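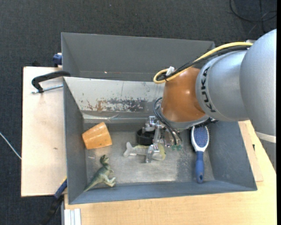

Most people who write in to the Gukside toy library ask the same thing, which is whether they can bring a box of mixed-up stuff from the hall closet without sorting it first. One mother put it in her message last week that she had a cup, a dinosaur and a fish in the same bin, and she would be ashamed to hand it over like that. The answer is yes, please do, and the woman who has run the sorting room in the back of the old Vullbridge school for the last 3 years laughed out loud when I read it to her.

"Oh, a dinosaur and a cup is a good day," she said. "We get a whole life in one bin sometimes. Somebody tips out the bathtub toys and the picnic things and whatever was on the dresser, a hairbrush, half a puzzle, and it all comes through the door together. I love it, I really do. You get to know a family a little bit."

We were sitting by the window with coffee in two of the donated mugs (she never uses the matching ones, those go out on the shelf) and she talked the way she works, picking up one thing and then another and coming back around to the first. She grew up over her parents' hardware store in Tralau, where there was a drawer for everything, and she says it gave her a dislike of drawers that has lasted all her life.

"My father had 64 of them behind the counter, all labeled, and if you put a screw in the wrong one you heard about it at supper. So when I had my own children I went the other way completely. Big bins. Everything in, lid on, good night!"

She still believes in the big bin, with a few conditions. It should be wide and not too deep, so that a small child can see to the bottom without emptying it onto the floor. It should be something you can wipe out. And it should never be full. She likes to see a bit of bare bottom between one thing and the next, and when there isn't any, she starts a second bin and puts it away until the children have forgotten what's in it.

"Then you swap them, and it's like a birthday. The same old plastic animals! My youngest once hugged a toy cow he'd thrown at his sister in August."

I asked her what she does with the things that aren't toys at all, the cups and brushes and so on, and she took a long time over that one. Brushes she won't pass on, for the obvious reason, though she'll keep a new one still on its card. Cups are another matter. A plain plastic cup, she told me, gets played with longer than almost anything else on her shelves. It's a hat for a bear, it's a garage, it pours, it goes over the top of something so that the something is gone.

"I had a little girl in here who walked past a dollhouse, a beautiful one, with the curtains and everything, and sat down with a cup for the whole visit. Her grandmother was mortified. I said let her be, she's busy."

The library has roughly 200 families on its list now, and on Saturdays the line can go out past the coat hooks. There is talk of moving to a bigger place on the Baert side of town, with a proper sink. She is in favor of the sink and against the move, and she'd like it known that she has said so at both meetings.

Before I left she handed me a shoebox with a rubber snake and a soup spoon in it and asked which pile I'd put them in. I said toys and kitchen. She put them both in toys.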